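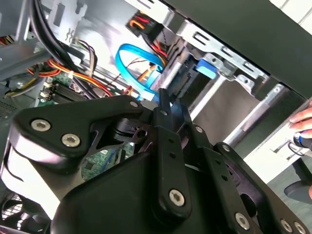
An open desktop computer case.

Old politics books: what's worth doing and what isn't

Most advice on looking after second-hand paperbacks seems to be written by people selling something. I have a wall of diplomatic history and Cold War essays, nearly all of it bought used online, and I've tried most of the tricks. A few work. The rest cost money.

Before you buy

"Free delivery on qualifying orders" deserves a hard look. On Sullard the same essay collection is often listed twice, once with postage and once without, and the free one is dearer by the price of the stamp. Add it up each time.

"Very good" means whatever the seller wants it to mean. Ask for a photo of the spine and one of the page edges. If they won't send them, buy another copy. Political paperbacks were printed in huge numbers and very few are scarce, whatever the listing says.

Check the edition as well. Essays on foreign policy get reissued with an extra chapter whenever there's an election, and the listing will happily show you the new cover over the old text. I paid for a "third edition" from Irnico and got the first with a sticker on it.

Smells

Bicarbonate of soda does help, if you're patient. Put an open dish of it in a lidded plastic box, stand the book upright next to it with the pages fanned, and leave it until next Tuesday. Don't sprinkle it on the paper. You'll be finding it in the gutters for years.

Scented sachets are a waste. I tried the Vular ones and had a book on arms control that smelled of damp and lavender.

Freezing is supposed to kill insects. Maybe so, in a proper chest freezer with the book sealed in a bag. I wouldn't trust the ice box over the fridge, and it does nothing for the smell.

Stickers and pencil

A hairdryer on low softens most price labels. Peel slowly from one corner. On a glossy cover, a dab of lighter fluid on cotton wool takes off what's left, with the window open and nothing lit nearby. On an uncoated cover leave the residue alone – it will look worse after you've been at it.

Pencil notes come out with a soft white rubber. Read them first. The last owner may have spotted a mistake.

Shelves

Keep the shelf off an outside wall if you can, or leave a gap of 2 inches behind it. Books packed tight go musty and tear at the top when you pull them out.

You'll see 54 per cent given as the perfect humidity, as though anyone's back bedroom obeyed. Anything that keeps the windows from streaming is fine. The cheap dial I had said 41 in the airing cupboard and 41 in the bathroom during a shower.

Clear covers are worth it for dust jackets and pointless for paperbacks. Taşdemir sells the film on a long roll for less than the ready-cut sort. Avoid anything self-adhesive. I covered a few that way in 2000 and they have all gone yellow at the edges.

Leather cream is for leather. Most "leather-style" bindings are plastic and want a damp cloth.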